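Home / Books / Philosophy / Political Theory

The Rented Commons: Essays on Property and Habit
Clovel Editions, paperback
Item no. 757

Product details
Pages: 215
Chapters: 8
Binding: paperback, sewn
Language: English, translated from the Dutch
Series: Sonirby Short Theory, volume 4
Index: yes
Availability: in stock

Description

The Rented Commons examines how shared goods come to be treated as services with a monthly fee. The argument starts with grazing rights and public wells and ends with library licenses and parking permits. The author's claim is that habit does more than law to settle who may use a thing, and that most changes in ownership are accepted before they are written down.

The first half is historical. It draws on parish accounts, court rolls and lease forms, quoted at length and translated where needed. The second half is conceptual and sets out a distinction between use, access and permission that the later chapters rely on. Readers familiar with the debate on enclosure can start at chapter five without losing the thread.

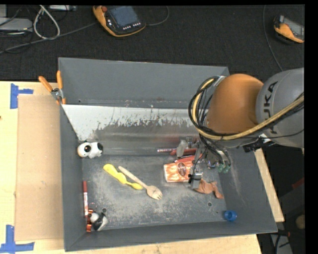 Is this the same text as the earlier Amadero hardcover?

The main text is the same apart from corrected page references. The paperback adds a new preface and drops the appendix of lease forms.

Contents

Preface to the paperback
1. Wells, Fields, Keys
2. The Lease as a Literary Form
3. Custom before the Court
4. Small Fees
5. Use, Access, Permission
6. The Borrower's Position
7. Licenses without Objects
8. What a Habit Owns
Notes
Index

Notes on this edition

Notes are placed at the end of the volume and numbered by chapter. Dutch terms with no settled English equivalent are kept in italics at first mention. The bibliography has been folded into the notes. Page numbers differ from the hardcover, and course readers that cite the earlier edition will need to be adjusted.

Ordering

Single copies ship from the Kan warehouse. Course orders should give the item number and the month in which teaching begins. Orders for September courses are packed first when they are marked as such. Unmarked copies may be returned in resalable condition.

Also in this series
Volume 3: Against the Average Reader
Volume 2: Debt and Manners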